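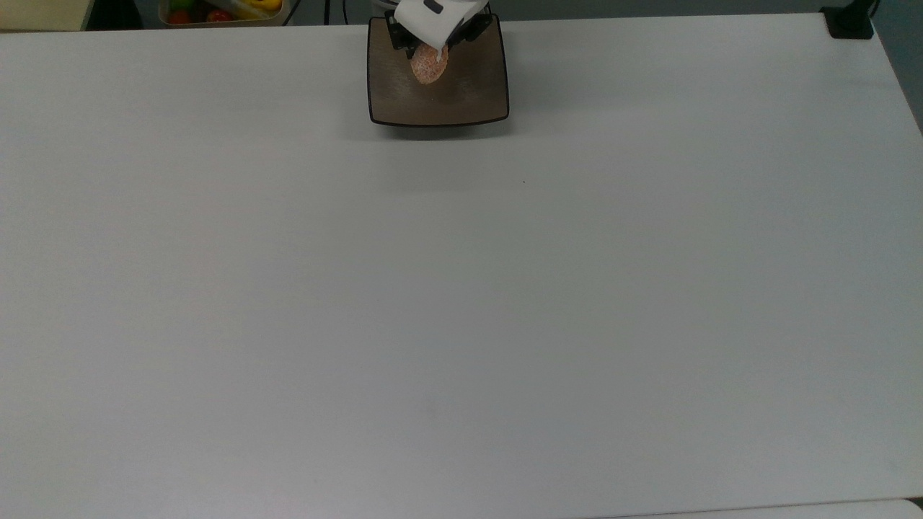

접촉 구간 재가중으로 집기 정책 학습시키기 (Erkham 방식 따라 하기)

지난 글에서 원격 조작으로 시연을 모으는 데까지 했죠. 오늘은 드디어 학습입니다! 그것도 제가 요즘 제일 재미있게 만지고 있는 Erkham 재가중으로요. 작은 접시에 담긴 납작한 물체를 그리퍼로 집는 작업을 기준으로 설명하겠습니다. 단순해 보이는데 막상 행동 복제(behavior cloning)로 돌려 보면 손가락이 물체 바로 위까지는 기가 막히게 가 놓고 거기서 머뭇거리는 일이 정말 많습니다. 저도 첫 모델에서 그 모습만 반나절을 봤어요.

원인은 데이터를 펼쳐 보면 금방 보입니다. 우리 시연은 에피소드 하나의 평균 길이가 573프레임인데, 그중 대부분이 접근과 대기입니다. 손가락이 물체에 닿고 닫히는 구간은 아주 짧아요. 손실을 프레임마다 똑같이 평균 내면 모델 입장에서는 허공을 잘 나는 쪽이 훨씬 이득입니다. Erkham 재가중은 이 짧은 구간에 큰 가중치를 주되, 경계를 부드럽게 처리해서 동작이 튀지 않게 만드는 방법입니다. 우리 연구실(Drenidton)에서 쓰는 이름이라 다른 곳에서는 다르게 부를 수도 있습니다.

준비할 것

시연 에피소드 200개. 더 적어도 돌아가긴 하지만 아래에 적은 결과는 전부 이 개수로 얻은 것입니다.
머리 쪽 카메라 영상과 고정 카메라 영상. 둘 다 같은 시계로 타임스탬프가 찍혀 있어야 합니다.
행동 벡터 7차원. 앞쪽은 손끝의 위치와 회전 변화량, 마지막 하나가 그리퍼 개폐입니다.
GPU 한 장. 저는 배치 크기 128로 돌렸습니다. 메모리가 모자라면 배치를 줄이고 그래디언트를 누적하세요.

데이터 로더는 Jendbridge, 정책 네트워크는 Prendergast를 씁니다. 둘 다 연구실 내부 저장소에 있는 코드인데, 구조가 단순해서 여러분이 쓰는 로더와 정책으로 바꿔 끼워도 아래 단계는 그대로 따라올 수 있습니다.

1단계. 두 카메라의 시간 맞추기

제일 지루한데 제일 먼저 해야 하는 일입니다. 머리 쪽 카메라와 고정 카메라의 프레임은 딱 맞아떨어지지 않습니다. 로봇 상태 기록을 기준 축으로 두고, 각 시점마다 가장 가까운 프레임을 양쪽에서 하나씩 골라 붙입니다. 이때 반드시 과거 쪽 프레임에서만 고르세요. 미래 프레임이 하나라도 섞이면 검증 손실은 예쁘게 내려가는데 실제 로봇에서는 반 박자씩 늦습니다.

확인은 눈으로 하는 게 빠릅니다. 그리퍼가 닫히기 시작하는 순간을 두 영상에서 나란히 띄워 놓고 앞뒤로 한 칸씩 넘겨 보세요. 한쪽이 먼저 닫혀 보이면 오프셋을 조정하고 다시 봅니다. 에피소드 몇 개만 봐도 일정하게 밀렸는지 들쭉날쭉한지 감이 옵니다. 일정하게 밀렸으면 상수 하나로 끝나고, 들쭉날쭉하면 기록 쪽 코드를 의심해야 합니다.

2단계. 대기 구간 잘라내기

시연 앞뒤에는 로봇이 가만히 있는 구간이 붙어 있습니다. 손끝 속도가 문턱값보다 낮고 그리퍼 명령도 변하지 않는 프레임을 앞에서부터, 그리고 뒤에서부터 잘라냅니다. 중간에 멈춘 구간은 건드리지 마세요! 물체 위에서 잠깐 멈춰 위치를 고르는 동작은 버릴 데이터가 아니고, 조작자가 판단하는 순간이라 오히려 귀합니다. 저는 처음에 이걸 통째로 지웠다가 손가락이 접시 테두리를 향해 그대로 돌진하는 모델을 얻었습니다.

3단계. 접촉 중심 찾기

에피소드마다 그리퍼 개폐 신호가 열림에서 닫힘으로 넘어가는 시점을 찾아 c라고 둡니다. 명령값보다는 실제 손가락 간격을 쓰는 편이 좋습니다. 명령은 순간적으로 바뀌지만 손가락은 조금 뒤에 움직이니까요. 집기를 두 번 시도한 에피소드라면 c도 두 개가 나오는데, 둘 다 살려 둡니다. 다시 시도하는 동작까지 배우면 나중에 로봇이 한 번 놓쳐도 이어서 해 보려는 모습이 나오거든요. 처음 봤을 때 소리 질렀습니다.

4단계. 가중치 만들기

가중치는 기본값 1에다 c를 중심으로 한 종 모양 곡선을 더한 것입니다. 의사코드로 쓰면 이렇습니다.

w[t] = 1 + a * max over c of exp(-(t - c)^2 / (2 * s^2))
w = w / mean(w)

a는 높이, s는 폭입니다. 두 번째 줄을 빼먹는 분이 많은데, 평균으로 나누지 않으면 학습률을 같이 올린 것과 비슷한 효과가 나서 비교가 엉망이 됩니다. 평균은 에피소드 안에서 말고 데이터셋 전체에서 구하세요. 에피소드별로 나누면 긴 에피소드와 짧은 에피소드의 접촉 구간이 서로 다른 대접을 받습니다.

a는 작은 값에서 시작해 두 배씩 올려 보면 됩니다. 너무 크면 로봇이 물체에 닿기도 전에 손가락을 오므리기 시작합니다. s는 그리퍼가 닫히는 데 걸리는 시간과 비슷하게 두고 시작했는데, 접근의 마지막 부분까지 덮도록 조금 넓힌 쪽이 더 좋았어요.

5단계. 시야 다듬기

흰 테이블은 참 고마운 배경이지만 함정도 있습니다. 넓고 밋밋해서 특징이 거의 없다 보니 네트워크가 엉뚱한 단서에 매달립니다. 테이블 위의 작은 점 하나, 뒤쪽 케이블, 클램프의 그림자 같은 것들이요. 접시를 늘 같은 자리에 두고 시연을 모았다면 특히 심합니다. 이미지를 살짝 무작위로 잘라내고 밝기와 색온도를 조금씩 흔들어 주세요. 좌우 반전은 쓰면 안 됩니다. 행동 벡터까지 같이 뒤집지 않으면 왼쪽과 오른쪽이 뒤섞입니다.

고정 카메라는 배경이 넓게 들어오기 때문에 작업대 주변을 잘라서 쓰는 것도 방법입니다. 다만 로봇 팔이 드나드는 쪽은 넉넉하게 남기세요.

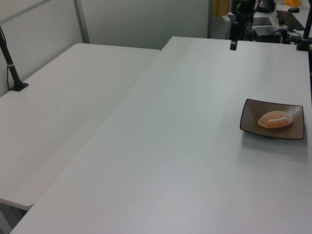
고정 카메라 시점. 갈색 접시에 주황색 물체가 놓여 있고, 뒤쪽으로 검은 로봇 팔이 보인다.

이런 시점에서는 접시가 화면에서 작은 부분만 차지합니다. 그래서 통째로 축소하면 물체의 윤곽이 뭉개지기 쉬워요. 저는 먼저 자르고 나중에 축소합니다. 순서만 바꿨는데도 물체와 접시 테두리의 간격이 훨씬 또렷하게 남았습니다. 가까운 정보는 머리 쪽 카메라가, 전체 배치는 고정 카메라가 맡는다고 생각하고 해상도를 나눠 주면 됩니다.

6단계. 학습 돌리기

비교 대상 없이 바로 재가중 모델부터 돌리고 싶은 마음, 너무 잘 압니다. 그래도 a를 0으로 둔 기준 모델을 먼저 돌려 두세요. 시드, 배치 순서, 증강 설정을 똑같이 맞추고 a만 바꿔야 무엇이 좋아졌는지 말할 수 있습니다.

로그에는 손실을 둘로 나눠 찍습니다. 하나는 접촉 구간, 하나는 나머지 구간입니다. 검증할 때는 가중치를 곱하지 않은 값을 쓰세요. 재가중이 제대로 걸리면 접촉 구간 손실이 기준 모델보다 빨리 내려가고, 나머지 구간은 거의 비슷하거나 아주 조금 나쁩니다. 나머지 구간이 눈에 띄게 나빠졌다면 a가 과한 겁니다.

7단계. 로봇에서 평가하기

검증 손실만으로 모델을 고르지 마세요. 손실이 가장 낮은 체크포인트가 로봇에서도 가장 잘 집는다는 보장이 없고, 저는 반대인 경우를 여러 번 봤습니다. 후보 체크포인트를 몇 개 고른 다음, 접시 위치 목록을 미리 만들어 두고 모든 후보를 같은 위치에서 돌립니다. 시작 자세도 같아야 합니다.

기록지에는 성공과 실패 말고도 어디서 끝났는지를 적습니다. 물체 위에 도달했는지, 손가락이 물체 양옆으로 들어갔는지, 닫았는지, 들어 올렸는지. Tane McKinnon이 이 네 칸짜리 기록 방식을 제안했는데 쓸수록 마음에 듭니다. 우리 기준 모델은 실패가 둘째 칸과 셋째 칸 사이에 몰려 있었고, 재가중 모델에서는 그 정체가 확 줄었습니다. 대신 넷째 칸, 그러니까 들어 올리는 도중의 실패가 새로 보이기 시작했어요. 앞에서 막혀 있을 때는 아예 볼 수 없던 문제라 저는 이것도 꽤 신나는 결과라고 생각합니다.

자주 막히는 곳

손가락이 계속 열렸다 닫혔다 합니다.
개폐 값을 연속값으로 예측하면서 문턱 하나로 자르고 있을 가능성이 큽니다. 여는 문턱과 닫는 문턱을 따로 두면 대부분 가라앉습니다.

접시는 찾아가는데 물체 옆을 집습니다.
1단계로 돌아가세요. 시간이 밀린 데이터로 학습하면 이런 증상이 나옵니다. 시간이 멀쩡하다면 카메라가 시연 때와 같은 자리에 있는지 확인합니다. 거치대가 조금만 돌아가도 티가 납니다.

접시 테두리에 손가락이 걸립니다.
시연 때 테두리 가까이에 놓인 물체가 적었을 겁니다. 물체를 가장자리 쪽으로 옮겨 가며 시연을 조금 더 모아 보세요. 재가중은 있는 데이터를 더 잘 쓰게 해 줄 뿐이라 없는 상황까지 만들어 주지는 못합니다.

오후에는 잘 되다가 저녁에 안 됩니다.
조명입니다. 흰 상판은 주변 빛을 그대로 받아서 전체 색감이 달라집니다. 카메라의 자동 노출과 자동 화이트밸런스를 끄고, 5단계의 색온도 범위를 넓혀서 다시 학습해 보세요.

다음 글에서는 들어 올리는 구간에도 같은 곡선을 얹어 보려고 합니다. c를 어디로 잡아야 할지 아직 고민 중인데, 손끝 높이가 바뀌는 지점을 쓰는 안과 손가락 간격이 더 줄지 않는 지점을 쓰는 안을 둘 다 돌려 보는 중입니다. 다른 기준을 써 보신 분은 댓글로 알려 주세요!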